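Shopping for arms: where the budget stands

Naa Atinga asked me at Saturday's open house what we want to buy next, and I talked her ear off, so you all get the short version! We have money set aside for one new bench setup in September, and I'd love to spend it on the boring stuff first.

1. Grippers. Plitel and Bolau both sent quotes, and Bolau's fingers cost 30 percent more. I'm leaning Plitel plus a drawer of spares. Our bakery work covers a lot of shapes (twisty crescents, ring croissants, seeded buns), and I want fingertips we can swap in three minutes without hunting for a tool. 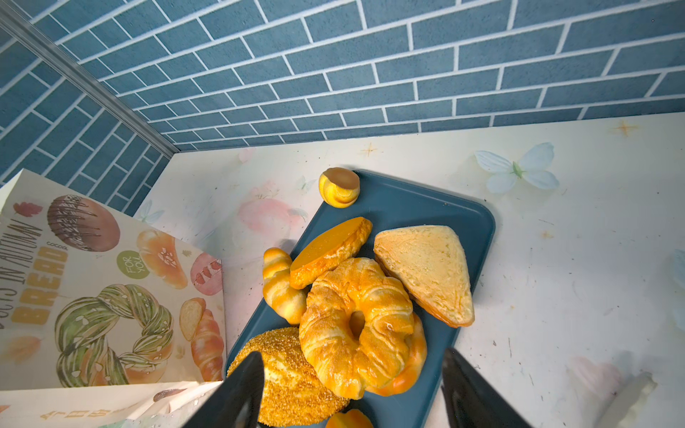
2. Tongs and other hand tools. Cheap, easy to forget, and they belong on the list. I've put in for five pairs with foam pads on the arms, because a big crumbly bun over an open bag is exactly when you want a good hold. 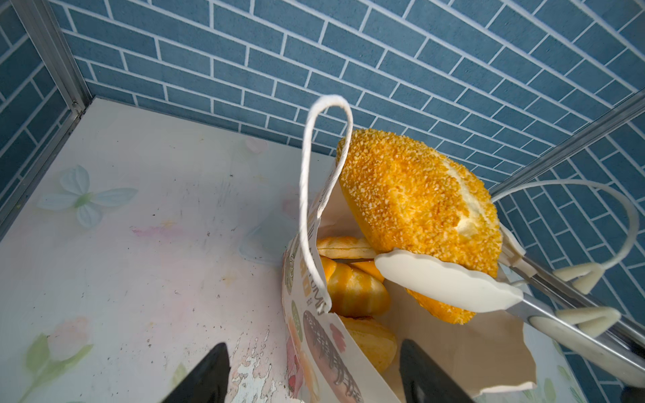
3. Bench tops. Augustina Yakubu has been after me about this one and she's right. The flowery surface is chipping, and a replacement panel from Amoah is pocket change next to an arm. Let's get two while we're at it, plus a fat stack of paper bags with rope handles.

I've left a service contract off for now (Nevivwood wants a three-year commitment, yikes). If you've had a good or bad time with theirs, tell me before I send the order in!
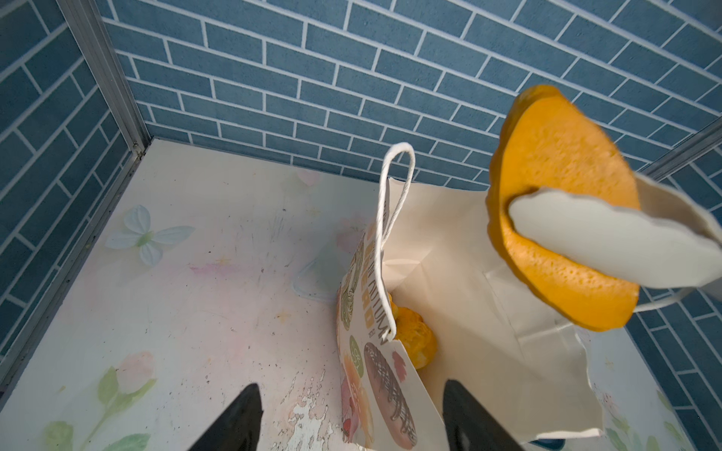

Bagging baked goods at the blue brick bench.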